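House rules for a bin-picking bench: how I set ours up

5 min read

I look after the picking bench at Fondside, and these are the rules I wish I'd had taped to the wall when I started — adjust them to suit your own arm. 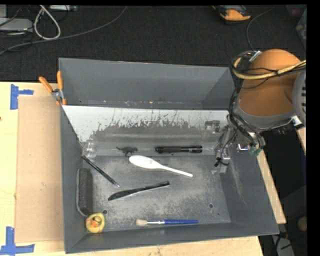

Step 1. Fix the bin before anything else

A bin that creeps across the table will ruin your day. Clamp it at the rim (a spring clamp does for light work), then mark where it goes with tape so it can be put back after cleaning. We use blue tape because it peels off wood without leaving muck behind. Then nudge the bin hard with your hand. If it shifts, start again.

Step 2. Write down your item list

Ours is deliberately dull: a spoon, a pen, a paintbrush, a felt eraser, a torch, a clear plastic cup, a couple of toys. Mix stiff with soft and shiny with matt, and keep at least one see-through thing in there, as those are the ones that catch you out. No glass, no real blades, nothing with a loose battery. Plastic cutlery is fine!

Step 3. Walk the cables

Do this with the power off. Move each joint through the reach you'll need, following your maker's instructions for doing it safely, and look for loops that could snag on the bin or the clamp handles. You want enough slack for the wrist to turn and no more. Cables on the floor go where your feet don't.

Step 4. Agree who holds the stop button

One person, named out loud before every run. They don't chat, they don't check their phone, and they swap out after 13 picks. At Toston, where I worked before, it was whoever stood nearest, and that's a rotten system.

Step 5. Start slow

First 3 picks at the lowest speed you've got, every session, even if it all ran beautifully yesterday. Watch the fingertips near the walls and floor of the bin. New scratches mean your height setting wants another look — stop and measure it again.

Step 6. Hands out means hands out

If something rolls into a corner, leave it. Stop the arm, wait for it to settle, say "stopped", and only then reach in. I do mean every time, even for the duck.

Last job of the day is the logbook: speed, item list, anything dropped. Ours is a Cludero pad with 2 columns and it lives on the shelf by the door.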